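Speaker notes: Can machines do the laundry yet?
Dalia El Ouafi, Hutley workshop, afternoon session, 14 minutes plus questions

Slide 1. Opening
Skip the history. Say who is in the room: half care-home operators, half engineers. Define the chore narrowly: pick up one cloth item, hand it over, put it down where it belongs. No washing, no ironing. Credit Els Bosman for the task list.

Slide 2. Grip
Rigid parts are mostly solved. Cloth has no fixed shape, so the grasp has to be planned again after every move. Point to the folded blue knit pinched between the black fingers, then to the white pad resting on its upper loop. Two grippers on one item means two sets of forces, and neither controller knows what the other is feeling unless we tell it. Pause on this one. 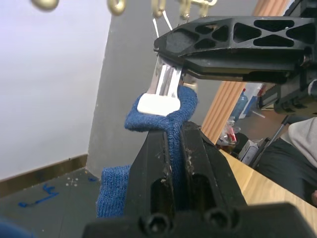
Slide 3. Cost of a slow cycle
A person in the Flokasow laundry handles 800 items a shift. Our target for the Pulano cell is 60 an hour. We are at 11. Give the numbers once and leave them up. If asked about speed: most of the time goes into looking, very little into moving.

Slide 4. Handover
Cloth held from one end hangs and swings. The receiving gripper has to be open and in position before the hem arrives. Mention the blue cloth fanning out over the tabletop, with the open black fingers nearest to us. Blur at this speed is a real problem for vision. Lins tried shorter exposure in May and needed more light than a normal laundry has.
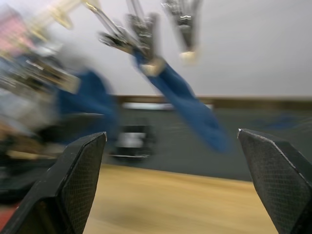 Slide 5. Where it stands
Towels, one size, flat bin: yes, with supervision. Mixed socks: no. Fitted sheets: don't ask me for a date. Shop-floor rags are closer, as no one minds how they are folded.

Questions
Expect one on price. Refer to Els.
Have the failure log open on the second laptop.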